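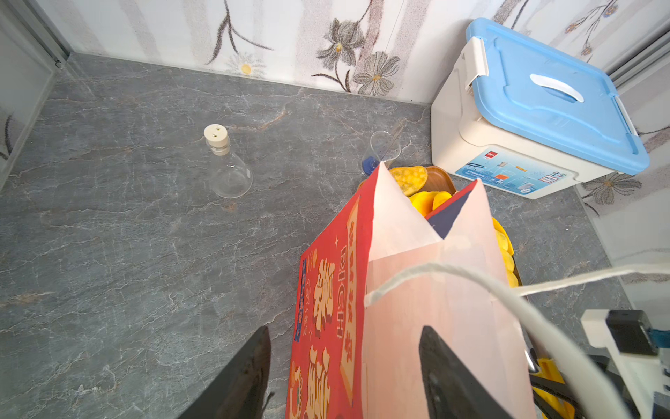
*Wollgate two-finger gripper holding a paper gift bag upright at a kitchen-style counter.*

# Wollgate Counter Arm

Single-arm unit for light handling on a countertop or packing bench. Sold by Plilix with gripper, wrist camera and control box.

Item no. 1587-C | Page updated 30 March 2022

## What it is for

The Counter Arm picks up, holds and moves small household and shop goods. It is bought mostly by gift shops, test kitchens and teaching labs that want to find out how much of their bench work a machine can take over. The short answer today is a part of it. The tables below say which part, so that you can decide before you order.

Paper gift bags are a good measure. The sides give when they are squeezed, the top folds get in the way, and a rope handle can swing out to one side and catch a finger. A person deals with all of that without looking. For the arm, each one is a separate problem.

## Chores by readiness

| Chore | Status |
|---|---|
| Holding a paper bag upright by its side panels | Ready |
| Moving a bag from one marked spot to another | Ready |
| Moving empty beakers and flasks | Ready, with soft finger pads |
| Picking up a bag by its rope handle | Operator should stay nearby |
| Placing boxed goods in an open bag | Operator should stay nearby |
| Placing loose or sliced food in a bag | Not supported |
| Opening a flat, folded bag | Not supported |
| Snapping a storage box lid closed | Not supported |
| Tying ribbon, sticking labels | Not supported |

"Ready" means the chore can run without a person at the bench once it has been set up. "Operator should stay nearby" means it works on most attempts and stops on the rest. We do not sell setup time for chores marked "Not supported."

## How fast it is

Slower than a person. In our December bench test at the Surasden workshop, the arm moved 67 filled paper bags from one side of a counter to the other and dropped six. Four of those had been gripped too close to the top fold. Joyce Kombo, who ran the test, did the same job by hand in far less time and dropped none. If speed is the reason you are looking at this page, the arm is probably the wrong purchase. It makes more sense where the work is dull, comes in small batches and can be left running.

## Surfaces and lighting

- Matte and patterned countertops are fine. Stone patterns do not need to be covered.
- Clear glass is harder to locate than paper or plastic. Put glassware in the same place each time.
- Bags with large print are easier to track than plain white ones.
- Keep trays and boxes behind the work area, out of the path of the elbow.

## In the box

- Counter Arm with mounting plate
- Two-finger gripper, black, fitted
- Soft finger pads, one pair
- Wrist camera with cable
- Control box and power supply
- Printed setup guide

The Bodnár bench frame is sold separately. It fits the mounting plate without drilling.

## Care

Wipe the fingers with a damp cloth after handling food packaging. Check the cables near the wrist every week and replace any that show wear. Finger pads should be changed every six months in daily use.

## Customer notes

**Mwanaisha Khaemba, gift shop owner:** "It moves finished bags to the pickup shelf while I serve. I still fill every one of them myself. I had hoped to hand over the ribbon work too, but that will have to wait."

**Hermenegildo Varela, school lab technician:** "Good with empty flasks once the pads are on. We wasted the first week because we kept putting the rack in different places."

## Ordering

Delivery includes one remote setup session. Before the session, send Eduardo Patrício in our setup team a list of the items you want handled, with the size and filled weight of each. Returns are accepted if the arm has not been drilled or repainted.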